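Werkis opens simulated cup-handling collection to outside research groups

For release: October

Werkis has opened its Zindanex collection of robot hand demonstrations to universities and small firms working on learning systems. The first release holds 547 demonstrations of a robot arm and hand working with plastic cups on a table, all of them recorded in simulation.

Each demonstration was made by a human operator wearing a tracked glove and a headset. The operator's arm and finger movements are passed to the simulated robot, and the joint positions, contact forces and rendered views are saved together. A learning system can then be trained on the saved record to produce similar movements by itself.

Werkis began the work after finding that its own grasping software coped well with one object on a table and poorly with two. When a second cup stood close to the first, the software tended to close the hand too early or knock the neighbouring cup over. The company decided it needed more examples of people guiding a hand around several objects, and that it would be quicker to collect them in simulation than on its two physical test benches.

What the first release covers

The demonstrations are grouped into 11 tasks. They include lifting one cup and leaving the other where it stands, moving a cup to a marked spot, placing one cup inside another, and turning a cup upside down. Every task uses the same tumbler shape. Starting positions vary, as do the gap between the cups and the height of the hand at the start.

The scenes are kept plain on purpose. In the two-cup tasks a white arm with a black-fingered hand works over a white table against a grey wall, and the blue cups supply the only colour. Werkis says groups who want cluttered backgrounds or changing light can add them by rendering the saved movements again with their own settings.

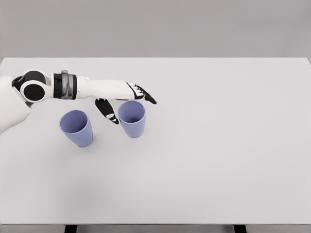 How the demonstrations were gathered

Operators worked in sessions of up to 40 minutes from the Werkis office, with a break after each session. They were given a short written instruction for every task and were free to choose how to reach for the cup, which finger to lead with and how fast to move. Werkis wanted that variety kept in the record.

Failed attempts have been kept as well. Of the 547 demonstrations, 79 end with a cup dropped, tipped or left in the wrong place. These are labelled separately so that users can leave them out or train on them as examples of what to avoid. A further 203 attempts were removed before release, mostly where the glove lost tracking or the operator stopped part way through.

Checking was carried out by Ogunleye, a data services firm, whose staff replayed each attempt from two viewpoints and marked the moments of first contact, lift and release. Where two checkers disagreed by more than a quarter of a second, a third looked at the recording and settled the timing.

Results so far

Dorico, which builds sorting equipment for commercial kitchens, has had early access since the spring. It used the two-cup tasks to train a controller for a simulated hand and reports fewer collisions with the neighbouring cup than with its earlier controller. Dorico has not yet moved the controller to a physical machine and plans to do so over the winter.

Werkis cautions that simulated contact differs from the real thing. Thin plastic flexes when squeezed, and the current release treats the cups as rigid. The company is working on a softer cup model and expects to record part of the collection again once it is ready.

Access

Zindanex is free for teaching and non-commercial research. Commercial users pay a yearly fee set by the size of the firm. Applicants need to fill in a short form giving the purpose of the work and the name of the person responsible for it, and Werkis aims to reply within two weeks.

The download contains the movement records, the labels, the task instructions given to operators and the scene files needed to render new views. A second release, covering bowls and lidded containers, is in preparation.

About Werkis

Werkis develops control software and training data for robot hands. Its customers work in food handling, laboratory supply and light assembly.

Press enquiries should be sent to the Werkis communications desk, which is open from 9 am to 5 pm.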